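Brunton Valley Accord

The Brunton Valley Accord is a peace agreement between the regional government of Clamine and the Sallix Movement, an armed group that was active in the upper part of the Brunton Valley. It was signed in the town of Brurnby on July 26, 2023. The agreement ended a conflict over land and local self-rule which had continued, with several breaks, for 40 years.

Background

The conflict has its roots in a land law that moved the control of common pastures from the village councils to a provincial land office. Many families in the upper valley had no written title for the fields they used, and the office gave a large part of these fields to companies from outside. Protests began in Brurnby and spread to the neighboring villages. After the police closed the market hall, where the protesters used to meet, a group of young farmers went to the hills and took the name Sallix, after the stream that passes there.

The fighting was mostly of low intensity. It consisted of road blocks, attacks on police posts and long periods in which neither side moved. The official register, which was completed before the signing, gives 991 deaths. Local associations consider this number too low, as it does not include persons who died in the camps for displaced families.

Negotiations

Earlier talks failed 2 times. The first round broke down over the question of prisoners. The second produced a draft text, but the provincial assembly did not put it to a vote before its term ended, and the draft lost its validity.

The third round was led by Rosaire Thibodeau, a retired judge who was accepted by both sides as mediator. The government delegation was headed by Charito Lagman, and the delegation of the Sallix Movement by Manaia Doolan. The meetings were held in a school in Brurnby during the holidays. Thibodeau asked that the delegations discuss the land question first and leave the question of weapons for the end, in the opposite order of the earlier talks. Lagman later wrote that this change was difficult to explain to her own party, but that without it there would have been no third meeting.

Contents

The agreement has four chapters. The first returns the common pastures to the village councils and creates a land court for disputed cases. The second establishes an elected valley assembly with its own budget for schools, roads and water. The third deals with the handing over of weapons and with the return to civilian life of 500 members of the movement. The fourth provides for an amnesty, from which crimes against civilians are excluded.

The Accord could enter into force only after a law was passed by the provincial assembly. The debate was slow, and supporters of the agreement held marches in Brurnby to ask for a quick decision. The law was passed in November of the same year with a small majority.

Reception

Opinions on the Accord are divided. The historian Shiuli Rathnayake considers the land court as its most important result, and notes that the number of open disputes became smaller after the court began its work. Ruby-Lee Pearce, who represented the displaced families as a lawyer, has criticized that the text says very little about compensation for lost houses. A part of the Sallix Movement also rejected the agreement, mainly on account of the third chapter, but it did not return to armed activity.

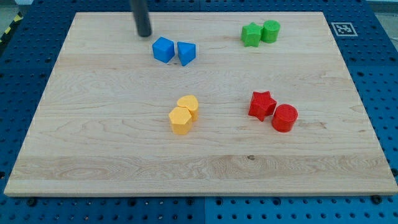
The valley assembly meets in Brurnby, in the former market hall. Its sessions are open to the public, and the minutes are kept in the town library together with the signed copy of the Accord.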